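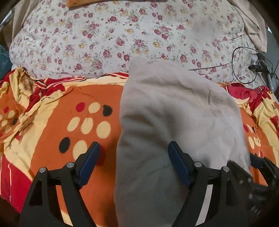
Washing a blanket without wrecking it

Most advice on this comes from people selling detergent, so take it with some salt. I've tried the vinegar soak, the tennis balls and the 300 ml of "fabric booster" that Yesenia Zepeda swears by. I couldn't tell the booster from plain water.

1. Read the label. If it says dry clean only, test a damp corner with a white cloth before you believe it or ignore it. Colour on the cloth means stop.

2. Shake it outside - properly, not one polite flap.

3. Wash it alone at 30 with half the powder the box suggests. The box wants you to buy another box.

4. Rinse twice. I doubt softener does anything for wool except coat it.

5. Dry it flat or over 2 lines. In October that can mean a couple of days indoors, whatever the "quick dry" tag claims.

Fold it only when the seams feel dry too. They're always the last bit.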